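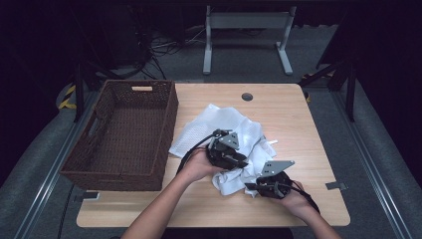

How do you fold towels so they fit a narrow woven basket?

Asked by Kyu-ri Ha in Laundry and Linen
Viewed 1,179 times

I have started keeping the bathroom towels in a rectangular wicker-type basket, dark brown, with cut-out handle slots on two sides. It goes on an open shelf next to the bath. The trouble is that I can't find a fold that suits it. If I fold a hand towel in half and half again it is too wide and the edges ride up the sides. If I fold it once more it turns into a fat block and I only get a few in before they stick up over the top.

The towels are plain white and fairly thick, with a textured weave. They don't hold a crease well. By the time I have carried the basket to the bathroom the top ones have usually come open.

I do the folding on a table with rounded corners, so I can't line the towel up with the corner the way my mother does. I don't know if that matters.

What I would like to know:

Is it better to roll or fold for this shape of basket?
Should I line the basket with something? The weave has caught a loop on one of the towels already.
Does it make any difference if I fold them straight out of the dryer or leave them until the evening?

I have looked at buying a different basket. Follum do a wider one but it won't go on the shelf, so I would rather make this one work.

3 answers

Answer from Mireille Khoury
Marked as helpful by the person who asked

Fold in thirds lengthways. Halves are the problem. A hand towel folded in half along its length is nearly always too wide for a narrow basket, and a quarter is too thick, but a third usually lands in between.

Put the basket on the table beside you, empty, so you can check the width as you go. Then:

Shake the towel out hard and lay it flat. Smooth it from the middle towards the edges with the side of your hand. If you start with it bunched up, the folds will be crooked whatever you do afterwards.

Bring one long side in by a third, then bring the other long side over the top of it. You now have a long strip. Hold the strip over the basket and see if it fits across. If it is a bit wide, undo it and overlap the sides more. Once you have the right width for one towel it will be right for all the others of that size.

Fold the short ends in so they meet in the middle, leaving a finger's width of gap, then close it like a book. The gap stops the fold from springing back open on thick towels.

Stand the towels on edge in the basket with the folded side up – like files in a drawer. Don't lay them flat in a pile. They hold each other shut that way and you can take one without disturbing the rest. If the basket isn't full they will lean over, so push them all up to one end.

The rounded corners on your table don't matter. Use the straight part of the front edge as your guide and keep the hem parallel to it.

For the snagging, yes, line it. I use an old pillowcase folded to the size of the bottom and brought up the two long sides. You don't need to sew anything. Leave the handle slots clear or you will be pulling the lining out every time you pick the basket up. The loop that has already caught can be snipped off level with small scissors. Don't pull it, as that will drag the ones next to it.

Answer from Frauke Dreßler

I roll mine. Fold the towel in half lengthways, roll from the short end and put the rolls in with the loose end underneath. They look tidy on a shelf. They take up more room than folded ones, so you may only fit one layer, and if the basket is shallow the second layer rolls off.

On your last question, fold them as soon as they are fully dry. Thick cotton left in a heap dries into its creases, if there is any damp left in it, and then you have to smooth every one. If you can't get to them straight away, hang them over a door or the back of a chair. Make sure they are completely dry before they go in the basket, particularly in a bathroom.

I would also leave off the fabric softener. It made no difference to how mine folded and they dried my hands less well.

Answer from Jong-dae Min

Buy thinner towels. I got some from Stuvano and they fold down to nothing.

Comments

Kyu-ri Ha, Sunday, July 10, 2022
Thank you all. Thirds worked for the hand towels. The bath towels are still too long when they are stood up, so I have put those in the cupboard for now.

Mireille Khoury
For bath towels fold the strip in half first, then in thirds. They will be fat but shorter.

Hwa-young Byun
Does the file method work for flannels as well? Mine fall over.

Mireille Khoury
Only in something small. I put flannels in a shoebox inside the basket.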